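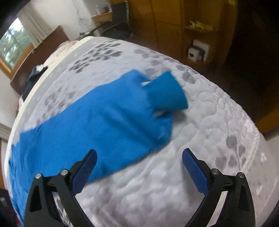

¿Con qué criterio se decide qué punto de la prenda agarrar primero?
Se elige la esquina con mayor margen libre de tela a su alrededor, según la máscara de bordes; si hay empate, la más cercana a la pinza.

Martes, 14 de abril de 2020
Proyecto Toslow – cuaderno de manipulación de textiles

Sigo con la selección del punto de agarre en prendas extendidas sobre superficie blanda. El modelo actual (rama Naciri) se entrenó con 3904 demostraciones tomadas con la pinza de mano. De ellas, 500 quedan reservadas para validación y no se tocan.

El caso que más me interesa es el de la prenda azul en diagonal sobre la cama acolchada. El extremo derecho termina en una solapa doblada de un azul más verdoso, con dos picos. El detector de bordes la separa del cuerpo principal y propone uno de los picos como esquina. Geométricamente es correcto, pero para desdoblar no sé si conviene agarrar ahí o en el borde superior. Boglárka defiende el pico. Yo lo dejaría abierto hasta tener la comparación.

Problemas anotados:

Las manchas grises del estampado del colchón generan bordes falsos. Con el umbral de contraste bajo, la máscara las incluye como islas. Subir el umbral las elimina, pero se pierde también la sombra bajo la solapa, que el estimador de altura usa como pista.

La distorsión de la lente. Sin rectificar, las distancias en píxeles cerca de los bordes no son comparables con las del centro. Naima propone calcular el margen libre en coordenadas rectificadas y dejar la entrada de la red como está. De acuerdo.

Costuras del acolchado. Molestan menos de lo previsto, salvo con luz rasante.

Ajustes para la próxima tanda: 3000 iteraciones más con la pérdida de bordes ponderada, 2 semillas, mismo optimizador. Registrar por separado los aciertos en esquina real y en esquina de pliegue; hasta ahora iban en la misma columna y la cifra no sirve.

Pendiente: pedir a Broleo la calibración de la lente – la que tenemos es de agosto, anterior al cambio de montura. Boglárka revisa las etiquetas de solapa.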